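Anyone who has tried to get from the McKinnon ferry landing to the hospital and college district without a car knows the routine. You walk up the hill, wait at the loop for a bus that may or may not have left early, then change at the market hall and hope for the best. It can eat up most of an hour, and the whole trip covers less ground than a decent morning jog.

That changes in April, when the new Trellow line starts running straight through, from the landing to the college gates, with no changes at all. And it's going to be great.

The Trellow is a battery-powered express bus with its own lane for most of the way, its own platforms and its own signals at the trickiest intersections. End to end, the trip is scheduled to take 12 minutes. Buses will leave every few minutes in the morning and late afternoon, and they'll keep going until well past midnight, so people coming off a late shift at the hospital won't have to shell out for a cab anymore.

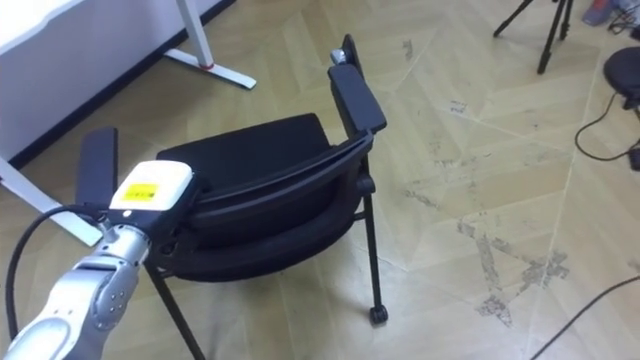
How much will a ride cost?

A single ride is $2, the same as any other bus in the city, and it includes a free transfer to the ferry or any local route.

That price was a real fight. Early plans had the Trellow down as a premium service with a fare to match, and riders' groups were not shy about what they thought of it. Huguette Brunet, who has been riding the old hill bus since her college days and now speaks for the McKinnon Riders' League, remembers a public meeting that went on so long the building's lights switched themselves off.

"We sat there in the dark and kept talking," she says. "People were using their phones to read out their comments. I think that was the night they understood we wanted a bus everybody could get on."

She got her wish. Anyone with a regular city pass can use it on the new line from day one, and kids ride free with an adult on weekends.

The vehicles themselves are a treat. I got to ride along on a test run from the landing up to the market hall, and the first thing I noticed was how quiet it is - you can chat with the person across the aisle without raising your voice, even going up the steep part of Canal Street. The windows are huge. There's room at both ends for strollers and wheelchairs, the floor is level with the platform, and the stop announcements are (finally!) loud enough to hear.

Each bus has space for luggage too, a smart move for a line that begins at a ferry dock. Anyone who has wrestled a suitcase past the fare box on the old 363 will understand why I got so excited about a rack.

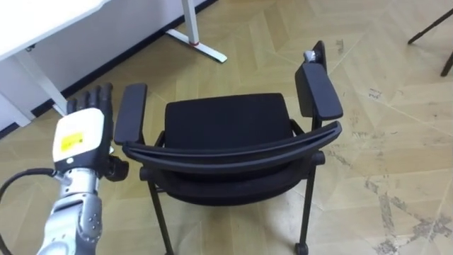 A black office chair on a herringbone floor.

Speaking of the 363, it isn't going away. The route will be shortened so that it loops through the hillside streets and meets the Trellow at the market hall, with the two timetables lined up in the evening to keep waits short. Raphaël Vidal, the planner in charge of the redrawn map, says the old route had been trying to do two jobs at once.

"It was an express that stopped everywhere," he says. "Now it gets to be a neighborhood bus, and I think it'll be a much better one."

Not everyone on the hill is sold on the idea. A few residents at the upper end of Linden Street will have a longer walk to their nearest stop, and the transit office has promised to look at the route again after the summer. Vidal says he has walked the stretch himself with a bag of groceries in each hand and agrees that it's no fun in the rain.

There's good news for cyclists as well. The market hall platform comes with 300 covered bike spaces, all free, and a small repair stand with a pump and basic tools on chains. The spaces open a little before the line does, so you can try them out while the last bits of paving go down.

The businesses along the route have had a rough go of it during construction, with fences up and sidewalks closed for much of the winter. Solange Cordier runs Griltatetti, the grilled sandwich counter facing the market hall platform, and she spent a good part of the season serving customers through a side window because the front door was behind a barrier. She's now planning to open at 5:30 in the morning to catch the first buses, and she has put a breakfast roll on the menu that's designed to be eaten standing up. 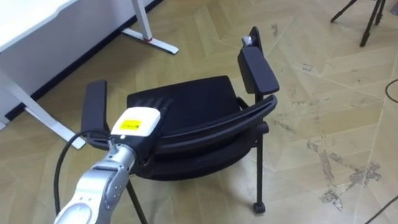 Cordier also talked the transit office into moving a ticket machine a few steps down the platform, so that the line for tickets and the line for sandwiches don't run into each other. It's a small thing, but it shows how much of this project has been worked out on the sidewalk with the people who'll be using it.

Tickets can be bought at machines on every platform, by tapping a bank card on board, or through Zollow, the trip planning app that already handles the ferry. The app will show live arrivals and how full the next bus is. If you're still carrying paper tickets from an old booklet, hang on to them, as drivers will accept them through the end of the year.

Saranya Suvarna will be behind the wheel for the first departure from the landing. She has driven the hill for years, and she put her name in for the Trellow the same afternoon the training list went up.

"My regulars have been asking me for months when it starts," she says. "Some of them say they're going to ride it back and forth all morning. I told them that's fine, as long as they let other people have the front seats."

The first bus leaves the landing at 6 a.m. Rides are free all day on opening day, the ferry will run an extra early sailing to meet it, and there'll be music at the college end from noon. Maps of the new line and the shortened 363 are available now at the ferry ticket window and at the information desk in the market hall.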